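Teleoperated demonstration

Teleoperated demonstration is a way of teaching a robot a task by having a person drive it through the motions from a distance. The recorded motions are then used to train a control program. It differs from hand guiding, in which the teacher holds the arm and moves it directly.

Claims and evidence

Supporters say the method lets people with no programming skill teach a robot. The evidence is thinner than the claim. In the Dridix trials at Wiltville, operators recorded 671 demonstrations of kitchen tasks, but only 200 were kept for training. The published success rate of 90 percent covered 2 tasks, both tested with the objects in their usual places. Rates with the objects moved were not given – a common gap in such reports.

Simulated kitchens

Many demonstrations are now recorded in rendered rooms, where a failed attempt breaks nothing. Matoušek, a simulated kitchen built at Irkport, has been criticized for its tidy surfaces and even colors. How well skills learned there carry over to a real counter remains disputed.

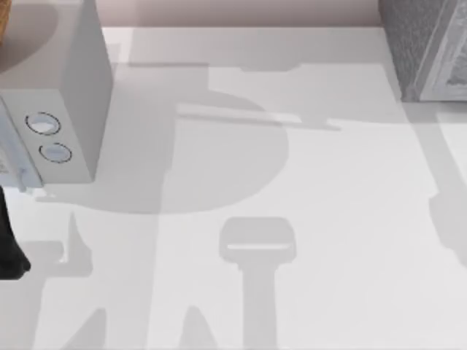 Operator effects

Two people driving the same arm seldom produce the same motion. Some pause before each grasp, and a trained program may copy the pause. Reports rarely say how much practice the operators had.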